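Bin Cell FAQ: House Rules for the Picking Benches

Maintained by Shalini Rana. Last gone over in October, when somebody asked the same question for the fifth time and she gave in and wrote it down.

Who are these rules for?

Anyone who runs, resets, repairs or leans on one of the bin picking cells at Nundham. That includes visitors from Velter, who have their own rules and like to mention them. While you're in our lab you use ours.

Is this a safety standard?

No. The risk assessment is a separate document, it lives in the red binder, and it wins every argument with this page. What you have here is house practice: the dull habits that keep one day's numbers comparable with the next day's. If you haven't signed the sheet in the red binder, close this page and go do that.

Do I need to be trained to reset a bin?

Yes. It takes 18 minutes, and Dace Toom runs the session at 9:15 in the morning whenever two or more people are waiting. You will feel that nobody needs 18 minutes to learn how to drop bars in a bin. Everyone feels that. Then they drop the bars in a neat row.

What's wrong with a neat row?

Parts don't arrive in neat rows, and a picker that only ever meets them will look brilliant until it leaves the building. Tip the bars in from the tray and leave them where they land. If two end up crossed, good. If one ends up against a wall, also good. Do not "help." We had a whole week of very flattering results in spring that we later traced to Zane Zariņš being tidy.

Can I reach in while the arm is holding still?

Holding still is not the same as stopped. The arm also holds still when it is thinking, and it doesn't announce when it has finished thinking. Press the hold button, wait for the lamp, say "hands in" out loud, and then reach. Say "hands out" when you're done. You will feel silly for 12 resets or so and after that you won't notice.

Who can say "clear"?

The person with the pendant, and only that person. If you aren't sure who has the pendant, it isn't you, and you should find out before anything else happens.

How fast can we run?

At the slow setting, for any session with people inside the tape on the floor. Full speed is for closed sessions and needs Els Nijs to agree. She usually doesn't, and she doesn't owe you a speech about it.

The bin is scratched to pieces. Shouldn't we swap it?

Please don't. Scratches, scuffs and shiny patches are part of what the vision system has to put up with, and a new bin means a new baseline and 915 picks to get it. Report dents that change the shape, sharp edges, and anything you caught your sleeve on. Leave the cosmetic suffering alone. The same goes for polishing, which someone from Velter once did as a kindness.

What are the clamps for, and may I borrow one?

They hold things at the edge of the bin that shouldn't wander during a session. You may not borrow one. There is a drawer of spare clamps by the sink. It's always full, because everyone borrows from the benches instead. Check each clamp by hand at the start of a session, and if one has moved, log it before you move it back.

And the blue tape on the table?

Marks on the table stay on the table. If a corner is peeling, put fresh tape in exactly the same spot with a second person watching. If you find tape and have no idea what it marks, ask. Do not peel it off to see if anyone complains. Someone will, three weeks later, at length.

What should a bench look like between picks?

Like a place where work is going on. The rules cover what matters to the pick and to your fingers, and they have no opinion on beauty.

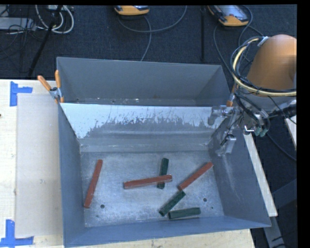 Six bars in the front section, gripper at the right wall, nothing in its fingers.

Should both sections of a divided bin be used?

Only if the run sheet says so. Otherwise all parts go in the deeper section. A bar that jumps the divider is logged as "over" and left there until the run ends. It isn't a failed pick and it isn't a successful one, and we have already had that debate.

Where do cables go?

On the arm, in their loop, with enough slack for the full reach and no more. Before the first move of the day, jog the arm slowly to each corner of the bin and watch the loop, not the gripper. On the floor, keep cables out of the walking side. Nasrin Abbasi has tripped once and has promised us all she'll be taking someone down with her next time.

The gripper dropped a part. Do I pick it up?

If it fell in the bin, leave it, and the run goes on. If it fell outside, finish the cycle, hold, lamp, "hands in," and put it back by way of the tray. Write it down as a drop. A drop you didn't write down is a lie with a timestamp.

Do the Kopecký trays count as bins?

No. They are too shallow, and they have their own page, which is shorter and much angrier.

Will any of this change when we move to Voststead?

The floor tape will. Send other questions to Shalini, and look through this list first, as she can tell when you haven't.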